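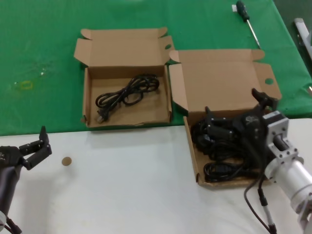 Wiltmont shops get a common rulebook for robot work cells
Aug 14, 2025

Small shops in Wiltmont that use robot arms for sorting and packing now have a shared set of written rules to work from. The Wiltmont Small Works Association published the rules on its website Thursday after a vote of its members. They cover how a work cell is laid out, who may step into it, how a robot is stopped and restarted, and what has to be written down after something goes wrong.

The document is called the Bench Cell Practice and runs 16 pages. It is meant for two-arm stations that handle light goods on a table, such as cables, plugs, small boxes and hand tools. Large welding and palletizing robots are left out. Those are already dealt with under the machine safety rules that apply to any factory, and the association says its own text does not replace any of them.

Isauro Hinojosa, who led the drafting group, said most of the shops had rules of their own before this. The trouble was that they did not match.

"A person would work a shift at one place where you hit the stop and walk in, and the next week they'd be somewhere that wanted the key out first," Hinojosa said. "Both shops thought theirs was the normal way."

Under the new text, the key comes out first. Anyone reaching into the space the arms can cover has to press the stop, take the key from the control box and keep it on them until they are clear. The person holding the key is the only one who may restart the cell. If two people go in, both have to be clear and say so out loud before the key goes back.

Cables take up more of the document than any other kind of goods. A full section deals with power cords and leads, both the ones being sorted and the ones that feed the arms. Goods cables must stay inside their box or tray until a gripper has hold of them. Cables that belong to the robot must be tied back along the arm where its movement allows, and must not hang where a gripper could close on them. A loop that catches on a box flap or on the other arm counts as a snag, and the operator has to stop the cell before freeing it by hand.

The drafting group spent two meetings on that last point. Several members wanted operators to be allowed to flick a loose cord out of the way while the arms were paused by software. The final wording does not allow it. A software pause is treated the same as a running machine.

Speed is limited too. While a person is teaching or guiding the arms, the grippers may move no faster than 50 millimeters a second when they are inside a box. Outside the box the shop may set its own limit, but it has to be posted at the station.

The section on table layout is short. Boxes must be set down where both arms can reach them without crossing, with lids folded back and out of the path of travel. Hand tools should go back on a rack before a run begins. The draft had said "must" for tools, and it was softened after members pointed out that some jobs need a screwdriver at the table between runs.

Sang Từ, who runs the sorting floor at Marow, a cable reseller on the east side of town, has been using a draft of the rules since spring. Marow takes in mixed boxes of used power cords, separates them and packs them one to a box.

Từ said the key rule slowed the floor down at first. "You notice it on a bad day, when everything is knotted and you're going in over and over," Từ said. "So we changed how we fill the boxes. Fewer cords per box, fewer knots, fewer trips in."

The floor kept a log during the trial, as the rules require, and had 2346 entries by the time the final text was ready. Each entry has a time, the name of the operator, the reason for the stop and whether a hand went into the cell. Từ said most of the stops were snags and that there were no injuries.

Oltard, a repair shop that also took part in the trial, asked for a change to the log. Its staff found that writing an entry for every stop led people to put it off until the end of the shift, when the details were gone. The final text lets shops log a software stop automatically, as long as any stop where a person enters the cell is still written up by that person before the restart.

There is also a page on training. New operators must do two supervised shifts before they may hold the key. The supervisor has to be at the station for the whole shift, and watching on a monitor from another room does not count. Shops that bring in a new type of gripper have to repeat the first of those shifts with everyone who uses the cell.

The rules are voluntary. A shop that follows them can say so on its own paperwork, and the association will list it once a member from another shop has visited and checked the logs. There is no fee for the visit. A shop that drops out, or that refuses a repeat visit, comes off the list.

Hinojosa said the group had talked about fines and dropped the idea early. "We have no way to collect one," he said.

The association will take written comments on the first edition through the end of August. Questions already on file include how to treat cells that run overnight with no operator present – the current text says only that the door to the room must be locked – and whether the speed limit should be lower for heavier grippers. Printed copies can be picked up at the front desk of the Đàm building during business hours.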